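# The Rulebook Beside the Table

When Sekar Nair joined Esteo, the written rules for collecting hand-guided robot data fitted on one sheet, and most of that sheet was about charging batteries. Today the document has 18 pages. He wrote the greater part of it himself, and he is still not satisfied with section 7.

Section 7 deals with resets. A reset is the moment between two recordings, when the objects go back to a starting position. It sounds like a small matter. But if the operator always puts the cups in the same place, the robot which later learns from these recordings will know that one place and very little more. So the rule says that the starting layout must change every time, and that the operator must not choose it by taste.

"People have favourite corners," says Nair. "They do not know it, but the files know it."

The second rule that new operators find difficult concerns the fingers. Objects on the table are touched only with the grippers while the recording runs. If a cup falls over, one does not help it with a thumb. The recording is marked as failed and it is kept, with the reason written in plain words. 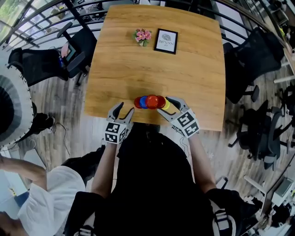
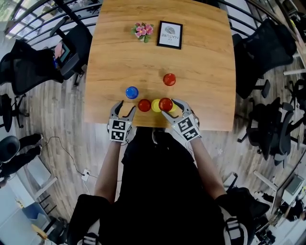 *Colourful cups on the wooden table, with a marker-covered gripper for each hand.*

The markers have their own page. They must be flat, clean and not covered by a sleeve, for the cameras use them to calculate where each gripper is. Esteo checks them before every session. In February one batch of 357 recordings was examined again, and 51 were taken out of it on account of a marker with a lifted corner. After this the check was moved from the end of the day to the beginning.

Not everybody agrees with so much paper. Luana Falcão, who trains operators at Dunovgate, prefers a short list and a long first week. In her opinion a tired person does not read page 12. She has kept the rule about breaks very strict, though: the harness comes off at every pause, also when the pause is short, and cables on the floor are looked over before it goes on again.

The two of them are now comparing their texts line by line, with the idea of a common minimum that smaller teams could take over without change. They have agreed on the markers and on failed recordings. On decoration they have not. Falcão would like to clear the table of everything which is not part of the task. Nair wants ordinary things left standing, as kitchens and offices are full of them, but he asks that they be noted in the session record.

The draft is expected to go to the operators first, who may strike out any sentence they cannot follow.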